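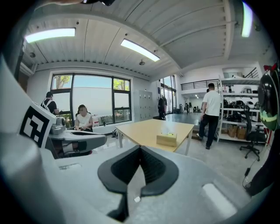 We got to the Stillholm paper mill just as the gate was being rolled back, and there was already a line of people down to the bridge. The open day only comes around every 2 years, and last time I missed it by a day, so I was not going to be late for this one!

Stillholm sits in a bend of the river, and you smell it before you see it — wet cardboard and something like cooked oatmeal. The tours go in groups of 13, and ours was led by Asmaa Radwan, who runs the night shift and kept apologizing for being too awake. She was a wonderful guide. She knew which stairs were slippery, which doors stuck, and which of the old vats had names.

We started in the rag room, which I had been looking forward to most. The mill still makes a cotton paper for printmakers, and the cotton comes in as offcuts from shirt factories, pressed into bales taller than me. A man was feeding them into the cutter and let us put our hands in the bin on the other side. It feels like warm snow. My coat had lint on it all the way home.

Next came the beater, a long oval tub where the pulp goes around and around for seven hours. Asmaa scooped some up in a jar, topped it with water and held it to the window so we could see the fibers hanging there. If they hang evenly, it's ready. If there are clumps, it goes back for another hour. They have a proper lab for testing it now, but she said the jar still gets used on every shift.

Then the big machine, the Toivonen, which fills a hall almost 500 feet long. I wasn't prepared for the noise, even with the earplugs. At one end it's gray soup spreading over a wire mesh, and at the other end it's paper, dry enough to write on, and you can walk alongside it and never quite catch the spot where one becomes the other. I walked it twice. The heat by the drying rollers is something else, so leave your sweater in the car.

Upstairs in the finishing loft we all got to pull a sheet by hand. You dip the frame, lift it level, give it a little shake forward and sideways, and then tip it out onto the felt. My first one had a hole in it. My second was thick on one side and thin as onion skin on the other, and I love it. They dry them overnight and mail them to you if you leave an address.

Lunch was pea soup in the yard. The shop is in the old stable and sells seconds by weight, so I came away with a stack of heavy cream sheets and a bundle of blue envelopes that don't match anything I own. Parking is in the field behind the church. Strollers can't go up to the loft, and the river path was closed past the weir.

3 comments

Ruoxi Yin
I was in the group after yours! My sheet came in the mail yesterday with a thumbprint in the corner. Did they show you the watermark rolls?

paperweight
Is the cotton paper any good for watercolor, or does it soak everything up?

Marla T.
My grandfather worked the beaters there. So glad to hear about the jar.

Search this site... Go

We use cookies to remember your settings. Accept / Read more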